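Search products, parts, order no.

Skip to cart (0)

Posted by Ebony McPhee – updated March

Horkitz Gray Upholstery Cloth – by the yard or full bolt

Sold by Sancombe Fabrics. In stock, ships from the Ventura warehouse.

Plain flat-weave cloth for seats, cushions, headboards, window benches, van interiors, the lid of that storage box you've been meaning to cover. One color on this page, gray. Other Horkitz colors have their own pages, use the search box. If you came here from the Skalau link, scroll down, there's a section on how the two compare.

Quick rundown first, then the long stuff for people who want it.

Type: flat weave, no pile, no nap
Width: 54 in. usable
Backing: none
Sold as: cut yardage (2 yard minimum) or full bolt
Item number, cut yardage: 2071
Item number, full bolt: 2788
Wash: cold, gentle, line dry. Covers only, not foam

Order numbers show up on your invoice with a comma in them, 2,071 and 2,788. Same thing. The invoice software does it and I can't get it to stop. Search works without the comma.

What it's good for

Dining chair seats, mostly. That's what most people buy it for. Drop-in seats are the easy ones – four screws, pull the old cover, staple the new one. It pulls tight without much fuss and it doesn't stretch out of shape when you go around corners. Bench cushions too. Headboards if you want a plain one with no tufting.

It's ok for sofas. I'd say ok and not great. A sofa that gets used every night by a whole family wants something heavier, and we sell heavier. For a reading chair or a spare room couch, fine.

Not for outdoors. Not for boats. I get a boat email every spring. The yarn isn't treated for sun and the cloth will fade and go thin on you. Covered porch, still no. We have a separate outdoor page.

Curtains – people do it. It hangs kind of stiff. If you like a flat panel with straight folds you might like it. Order a sample first.

How much to order

Measure the widest part of the seat, then add the thickness of the foam on both sides, then add 3 inches all around for pulling and stapling. Write it down before you call. For standard dining chairs you'll get two seats across the width, so figure 1 yard for two chairs if the seats are under 20 inches, and leave a little over.

For box cushions, measure the top, the bottom and the band. The band is the strip that goes around the side and people forget it all the time. Zipper goes in the back band, so that piece gets cut in two long strips with seam allowance on each.

Piping eats more than you'd think. Half a yard extra for one cushion, a full yard for three or four. Cut your piping strips on the bias.

No pattern repeat, so nothing to match. You can also run the cloth sideways ("railroading") across a long bench and skip the seam. Do all your pieces the same direction though. Turned pieces can look like a different shade next to each other under a lamp.
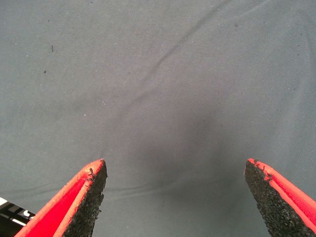
Cutting and sewing

Steam it before you cut. It comes rolled on a tube so there shouldn't be fold lines, but the outside turn of the roll can get a dent in shipping. Iron on medium with a damp cloth between.

Chalk marks fine. Use white or blue. Don't use wax, it leaves a shadow.

Needle size 16, or 18 if you're going through piping and two layers. Polyester upholstery thread, not cotton. Stitch length a little longer than you'd use for clothes. Seams at half an inch. Go back over the corners on any cushion that gets sat on.

The cut edge does fray. Zigzag or serge it if the cover is coming off for washing. If it's getting stapled under a seat and staying there, leave it, just fold the edge under once.

Staples, 3/8 inch for most chair frames. Start in the middle of each side, one staple, pull across to the oposite side, one staple. Then work out toward the corners. Corners last. If you get a ripple, take out three or four staples and pull again, you won't fix it by adding more.

Washing and spots

Cold water. Gentle cycle. Zip the cover closed before it goes in. Hang it up, and put it back on the cushion while it's still a tiny bit damp so it settles to shape. No dryer. The cloth will shrink in a dryer and your cushion will not.

If you plan on washing the finished covers, wash the yardage once before you cut it. Serge or zigzag the two cut ends first or you'll pull a bird's nest of thread out of the machine.

Spots: blot, don't rub. Plain water, then a drop of dish soap in water, then plain water again. Work from the outside of the spot in. Red wine, same thing but faster. Ballpoint ink, take it to a cleaner and tell them what you already tried. No bleach on any of it.

Pet hair comes off with a damp rubber glove. Cats and flat weave – better than loopy fabric, there's less to hook a claw in. But a cat that wants to scratch will scratch. No returns on scratched fabric, sorry.

Horkitz or Skalau?

Get this question a lot. Skalau is thicker and has a brushed face, softer on bare legs. Costs more. It also shows every handprint, and it has a nap so all your pieces have to face the same way with no exceptions. Horkitz is plain, flatter, easier to sew on a home machine. My own kitchen chairs are Horkitz. My mother's armchair is Skalau and she likes it a lot.

If your machine struggles with denim, go Horkitz.

They don't match, by the way. The Skalau gray is warmer. Don't mix them on one piece unless you want two tones.

Samples

Free, up to 2 per household, plain mail. Sample is 4 by 4 inches. Look at it in the room, in the morning and then again at night with the lamps on. Gray moves around a lot depending on your bulbs and what color the wall is. Screens are no help, please don't pick off a phone.

If you want a bigger piece, order the large swatch. It's 18 by 18, there's a small charge, and we take it off your order if you buy within the month.

Dye lots

Each bolt has a lot number on the tag. Cut yardage comes off one bolt whenever we can manage it. If your order is bigger than what's left on the open bolt, we'll email and ask before cutting. You can wait for a fresh bolt or take it in two lots. Two lots is fine for, say, six chairs in one room and a bench down the hall. Not fine for one sofa.

Save your tag. If you come back for another yard next year, send us the lot number and we'll look. Can't promise anything.

Shipping

Cut orders go out next working day if they're in by 11 in the morning. Rolled on a tube, never folded, unless you ask for folded becuase of a PO box. Full bolts go by freight and you'll need somebody home to sign. The driver brings it to the curb, not up the stairs.

Orders over $80 ship free in the lower 48. Samples don't count toward that. Alaska and Hawaii, call us for a price.

Pickup at the Ventura warehouse is fine, order online first and wait for the ready email. Side door, ring the bell. We close for lunch noon to 1.

Returns

Cut fabric is yours. That's why we push the samples so hard. If there's a flaw – a slub, a pulled thread, a streak – check the whole length before you cut into it and tell us within 14 days, with a picture. We'll replace it. Once it's been cut up or washed we can't.

Full bolts can come back unopened, you pay the freight.

Check your yardage when it arrives too. We cut a bit long on purpose but mistakes happen. If it's short, email with the order number and we'll send a new full length, not a scrap to make up the difference.

Questions people send in

Can I dye it? Wouldn't. It's a blend and takes dye unevenly.

Does it work for a dog bed? Yes, wash it hot never, cold yes. Put a zipper in.

Will it go over old fabric? You can do that on a dining seat once. After that it gets lumpy and the seat won't drop back in the frame. Pull the old layers off, check the foam while you're in there.

Do you sell the foam? No. Batting yes, see notions.

Spray adhesive? Light coat on the foam only, let it get tacky, then batting, then fabric over the top. Don't spray the cloth itself, it can soak through.

Can you sew it for me? We don't sew. There's a list of local shops at the counter if you come by, ask for it.

Trade price? Yes with a resale number. Email first, we set up the account by hand and it takes a couple days.

Goes with

Cotton piping cord, 5/32
Polyester upholstery thread, gray
Batting, by the yard
Black dust cover cloth for chair bottoms
Zipper chain, size 5, with pulls

Price for this page is in the box by the cart button. It changes when the mill changes it, last time was March. If you have a written quote from me from before that, send it along with the order and I'll honor it through the end of the month.

– Ebony

Get new bolts and remnant lists by email. Enter your address. Unsubscribe any time.

This site uses cookies to keep your cart. Accept / Settings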